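Visit report: Nultum motion software laboratory, Rurnberg
10 Jan 2025

The delegation was received by Nayara Fontes, head of planning software, and spent the morning in the manipulation laboratory on the second floor. The purpose of the visit was to review the planning and perception tools that Nultum intends to release to partner institutions in May.

Ms. Fontes first presented Relitz, the company's motion planner. Relitz keeps a queue of candidate paths and discards any that would bring the arm or its cable too close to a neighboring machine. The cable model was added last year after repeated requests from users. Planning requests are limited to 80 milliseconds; when the limit is reached, the arm holds its position and the request is logged.
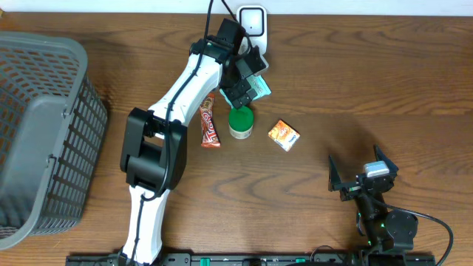 Perception is handled by a separate program, Duan, which was trained on 2,929 labeled views of packaged groceries. Everaldo Magalhães explained that shiny wrappers remain the most difficult class, as reflections shift the estimated outline of the item. His group now compares 15 grasp candidates per item before passing one to the planner. Members of the delegation asked whether the two programs could be installed separately. They can, although the calibration tool is at present supplied only with Relitz.

The second part of the visit concerned tooling. Each session is recorded with its configuration files, and a replay viewer allows staff to step through joint positions and planner decisions on the same timeline. The delegation found the viewer clear and well documented. The error messages were less satisfactory, and several referred to internal module names.

Nultum agreed to provide the 56-page interface manual and a trial license. Questions on the license terms should be sent to Ms. Fontes.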